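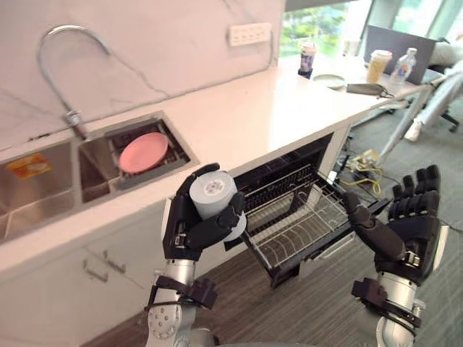 Black robotic hand holding a white roll upright, kitchen counter and sink behind.

Dividend capture

Category: Trading strategies | Income | Disputed claims

Dividend capture is a short-term trading method in which a person buys a stock just before its ex-dividend date, becomes entitled to the next dividend, and sells the stock soon after. Supporters describe it as a way to collect many payouts a year with the same pool of money. The evidence for this is thin, and most of what is published on the subject comes from people who sell courses, screeners or newsletters.

Basic mechanics

A company that pays a dividend announces several dates. The one that matters to the capture trader is the ex-dividend date. Anyone who buys on or after that day does not get the coming payment. Anyone who owned the shares at the close of the day before does get it, even if they sell the next morning. The money itself usually arrives later, often by several weeks.

The trouble is that the market knows the date too. If a share closes at $100 and goes ex-dividend by 71 cents, it should open near $99.29, all else being equal. The trader has 71 cents coming and a share worth 71 cents less. Before costs, that is a wash. For the trade to pay, the price has to fall by less than the dividend or climb back quickly, and the buyer has no control over either.

Claims of profit

Promoters often point out that prices do not always drop by the full dividend. This is true, and it has been studied for decades. Tax rules, rounding and ordinary daily swings have all been offered as explanations. A gap that shows up in an average, however, may be too small to cover the cost of trading it. On any single day, the normal movement of a stock can easily be larger than the dividend.

The Plamton screener, a paid web tool, advertised a test of 874 capture trades and said that most of them "recovered" within days. The test left out commissions and the spread between bid and ask prices. It also treated a trade that had not recovered as still open, so it was never entered as a loss. Measured that way, nearly any method of buying stocks would look good in a rising market.

The Skurnorgate newsletter used a different argument. It said that a subscriber could collect a dividend every week for 12 months and add up the yields. The sum was printed in large type. The matching price drops were mentioned in a footnote - and only as a "temporary adjustment."

Costs and taxes

Even where commissions are zero, the spread is not. A capture trader pays it on the way in and again on the way out, many times a year. On thinly traded shares it can eat up the dividend by itself.

Taxes are a further problem in the United States. Lower rates on qualified dividends depend on a minimum holding period, which for most common stock is more than 60 days within a set window. A person who holds for two or three days does not meet it, and the dividend is taxed as ordinary income. The loss on the share price is a capital loss, and the amount that can be used against ordinary income each year is limited. A trade that breaks even before tax can therefore lose money after it. Trades made inside a retirement account avoid this problem, though the spread and the price risk remain.

Variations

Some traders add options, most often by selling a covered call against the shares. The so-called Brollum method is of this type and calls for a deep in-the-money call sold on the day of purchase. Its weak point is early exercise: the buyer of the call can also read a calendar, and may claim the shares right before the ex-dividend date. The seller then gets no dividend.

The Agbayani ladder, which circulates mainly on message boards, has the trader hold each stock until it returns to the purchase price. No rule is given for a stock that does not return. In practice this turns a short-term trade into a long-term holding that was picked for its payment date.

See also: Ex-dividend date, Covered call, Qualified dividend

Comments (3)

divhunter_west - Apr 26, 2020
Pretty one-sided. I've done this in my IRA for years and I'm ahead. You have to pick stocks that bounce.

Guest
@divhunter_west ahead of what? If you'd just held an index fund the whole time would you still be ahead? I tried it with four stocks and two of them cut the dividend after I bought.

slowmoney
Got called away on the covered call version the night before ex-date, exactly as in the article. Kept the premium, which came to less than lunch.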